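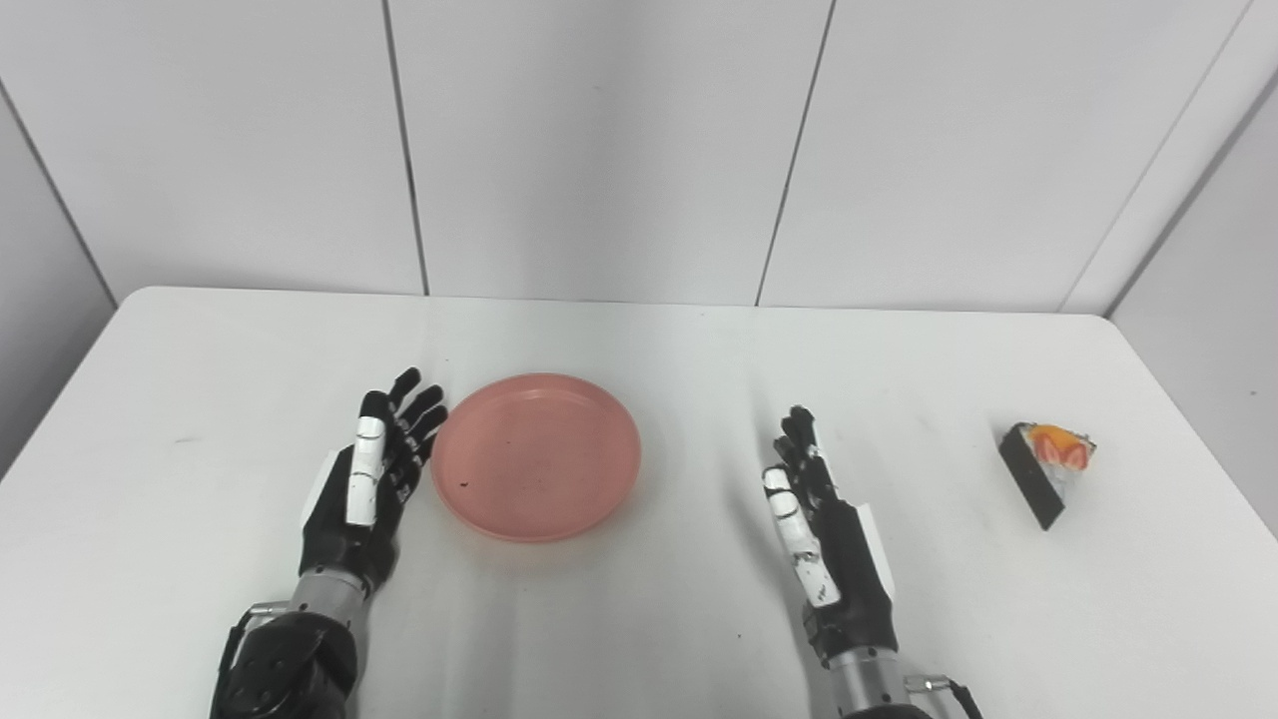

Portion and plate: setting a single place on a plain table
Speaker notes, Herkport session
June 29, 2025

Slide 1. Title
Leave it up while people find seats. Say that the talk covers one plate, one item of food and one white table, and that cutlery and glassware are in the Lemetti handout. Questions at the end.

Slide 2. Scope
We are dealing with the smallest useful place setting: a shallow round plate with a raised rim, and a single small wedge of food beside it. The task is to get the wedge onto the plate and the plate in front of the diner. Mention that the same layout was used for the April session, so returning attendees can skip ahead in the handout to page 2.

Slide 3. The table
White rectangular top, no cloth. Advantages: crumbs show, smears show, the edge of the plate is easy to see from a standing position. Disadvantage: pale food is hard to pick out under bright light. Ask the room who uses a patterned top at work. Expect a few hands. Do not get drawn into tablecloths.

Slide 4. The surroundings
White panels behind, a plain wall to each side. A corner like this keeps the eye on the tabletop. For a dining room it would be bleak. For practice it is adequate. If someone asks about colour, the Quaye notes have a section on painted backgrounds and I have nothing to add to it.

Slide 5. The plate
Pink plastic, on the salmon side of pink. Points to make:
A raised rim gives the fingers something to catch. A flat plate has to be slid to the table edge before it can be lifted.
Plastic is light. It shifts when it is bumped, so set it down and let go before reaching for the food.
Plastic marks. Retire any plate with knife scoring deep enough to catch a fingernail.
Colour contrast matters for diners with low vision. A pink plate on a white top is easier to find than a white one.
Pass the sample plate around at this point. Collect it before slide 8.

Slide 6. Position of the plate
Centre the plate on the diner, then check it from the diner's side. People setting from across the table tend to centre it on themselves. A plate a little left of centre is acceptable when the food is waiting on the right, as it leaves a clear space between the two.
Pultorine trays have a moulded ring that fixes the position. We are working without one.

Slide 7. Position of the food
The wedge starts at the far right of the table. That is a long reach across a bare top. Two options:
Option one, bring the food to the plate. Suitable for anything firm enough to be held by its sides.
Option two, bring the plate to the food, load it, and return both. Suitable for anything soft or crumbly.
Spend a full minute here. Most of the questions at Herkport were about the second option, mainly about how to keep the item from sliding on the return. The answer is to keep the plate level and move slowly. The raised rim will stop a small item at the edge, but it will still leave a trail.

Slide 8. Handling a wedge
Hold it across the thick end. The thin end breaks first. Set it down thick end first and lower the point. Point toward the diner is the usual practice with pie and cake. With cheese or fruit it makes no difference.
Do not press down to settle it. If it rocks, turn it onto its other side.

Slide 9. Two-sided carry
Open one side and steady the other. Hold the plate at opposite points of the rim, thumbs on the near side and toward the top, fingers beyond. Keep the thumbs out of the well. Lift both sides together. If one side leads, the food travels.
Demonstrate once with the plate empty, once loaded. Use the sample plate.

Slide 10. Clearing
Food off first, then the plate, then wipe the top from the far edge toward yourself. One damp cloth, one dry. Check the right-hand end of the table, where the food was waiting. It is the part most often missed.

Slide 11. References
Handout is item 397 in the Herkport list. The longer version, with bowls and lidded dishes, is item 429. Leave this slide up during questions.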